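Home | Guides | Workspace | Cleaning | About

Clearing a shared work table after lunch

Friday, September 13, 2019
By the Clevness desk

Shared tables get gross fast. One cup, one bit of foil, somebody sets down another cup next to it, and by 3 the whole end of the table is a dump. We wrote this up in July for our own room at Ildale and people kept asking for it, so it's going up here. Quick version. Takes a couple minutes once you've done it twice.

What you need

- a bin, any bin, open top is best
- a tray for stuff that stays
- two cloths, one damp, one dry
- a bag or a jug for leftover drinks if there's no sink close by

Step 1. Bin next to the table

Bring the bin to the table. Don't carry trash across the room one piece at a time, you'll drip coffee the whole way and then you're mopping. Park it right against the short end, rim a little lower than the tabletop if you can.

Step 2. Tray at the other end

Anything that lives on the table goes in the tray or stays in it. Trash at one end, keepers at the other. Sounds fussy but it stops you from throwing out someone's cable ties (done it, had to dig). 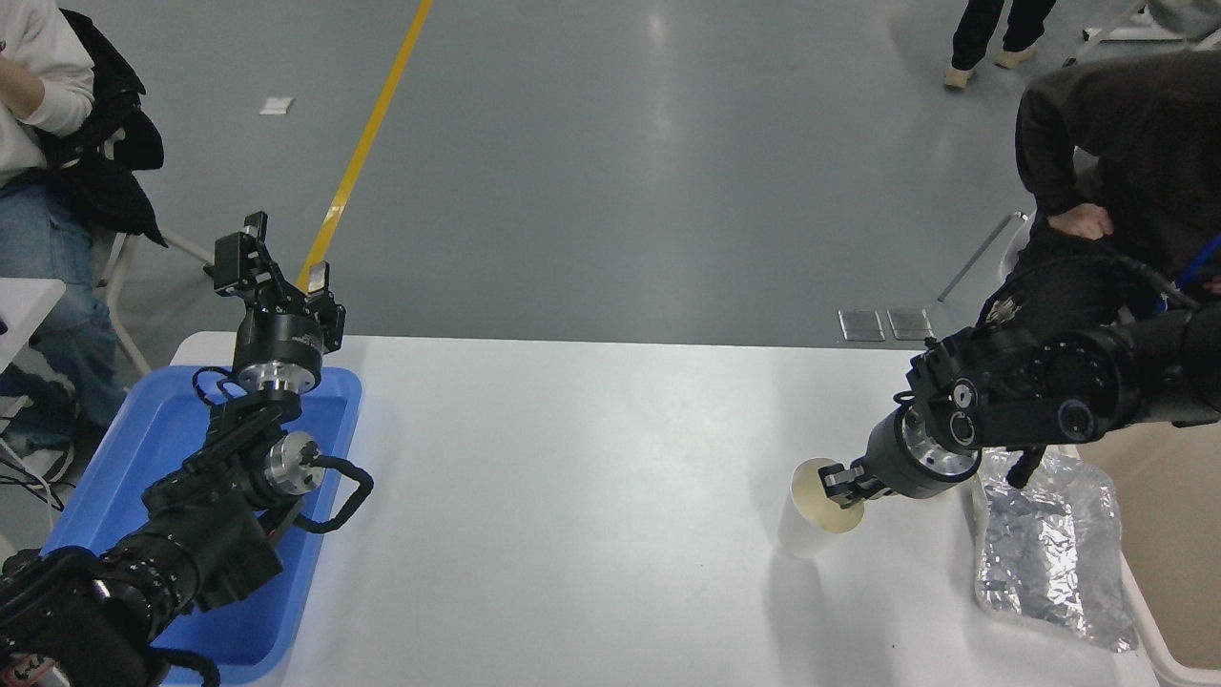
Step 3. Cups first

Always cups. They roll, they tip, and there's nearly always a mouthful left in the bottom. Look inside before you move one. Pick it up by the rim, keep it tilted so the open side stays up, and go slow. If there's more than a dribble pour it off in the sink or the jug first. A full cup in a bin liner is how you get a leak on the floor by evening.

Paper cups: don't squeeze. The rim is the stiff part, the sides fold in and whatever is inside comes out over your hand. If it's already on its side, check under it for a ring before you wipe the rest, otherwise you just smear it around.

Don't stack used cups unless they're empty. Stacking wet ones pushes the liquid up the sides. Ask me how my sleeve knows.
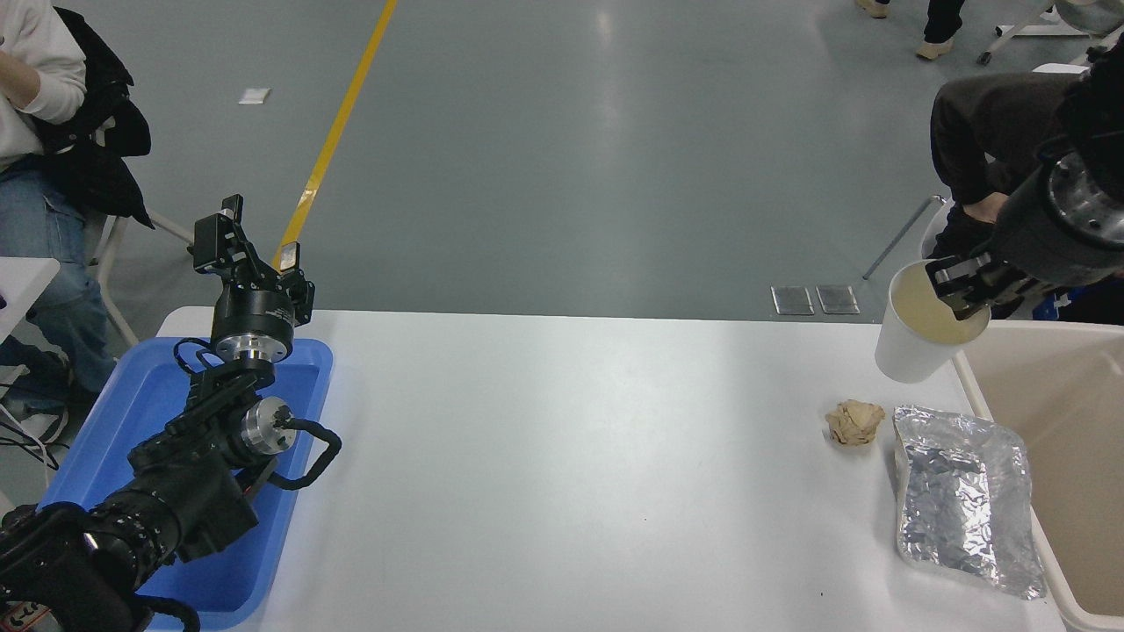 Step 4. Paper

Balled up paper and napkins next. Greasy or wet goes in the trash. Clean and dry can go in paper recycling, flatten it a bit so it dosen't fill the box. Flat sheets: turn them over before you toss them, there might be notes on the back.

Step 5. Foil

Foil and foil trays last, because of crumbs. Fold the edges in toward the middle, crumbs inside, then lift the whole thing. Watch the edges, they can nick you. Our building takes foil if it's rinsed, yours may not so check the sign. Too much food stuck on, just trash it.

Step 6. Wipe

Damp cloth, far edge toward you, long strokes. Then the dry one. White tops show every streak so dont skip the dry one. Sticky spot? Lay the damp cloth on it, wait 15 seconds, wipe again. No scraping.

Step 7. Floor

Look down. Straws, corners of napkin, the odd scrap of paper. Grab those now while the bin's still there, then put the bin back where it came from. Empty it if it had drinks in it.

Done. If the table's a disaster every single day you need a second bin, not a longer checklist.

Related guides

- Getting coffee rings off a white table
- Which bin does it go in? Foil, cups, wraps
- Stelludus storage trays, sizes compared
- Sweeping a concrete floor without the dust
- Dağdelen folding tables: how ours held up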